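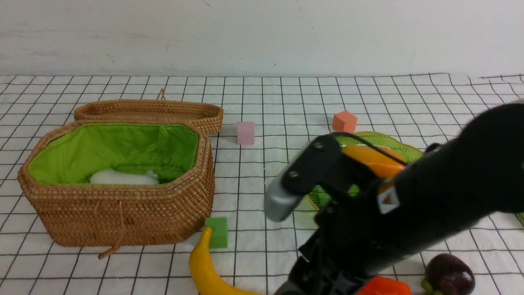
Panier en rotin, doublure vert vif, nappe à carreaux.

Contrôle du gîte Tustura avant les fêtes

Détecteur de fumée : OK, il a hurlé, j'ai sursauté !
Extincteur : OK, goupille en place (vérifié en août aussi). 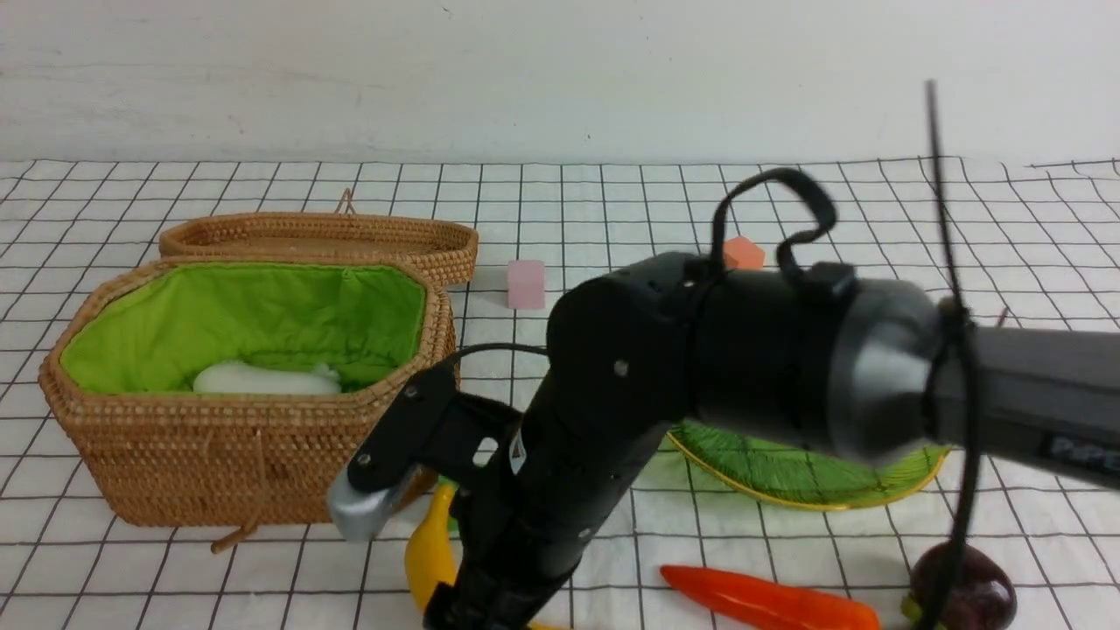
Chauffe-eau : à revoir, ça goutte un peu, je rappelle Flalitz.
Rampe d'escalier : OK, j'ai resserré 4 vis.
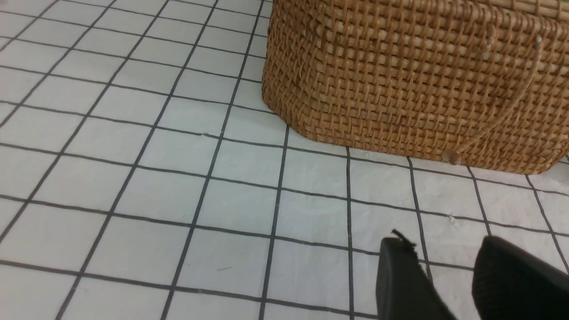 Par Jhun Galang, 21 décembre 2021

Prises : OK, sauf celle du couloir, qui bouge encore… je m'en occupe demain.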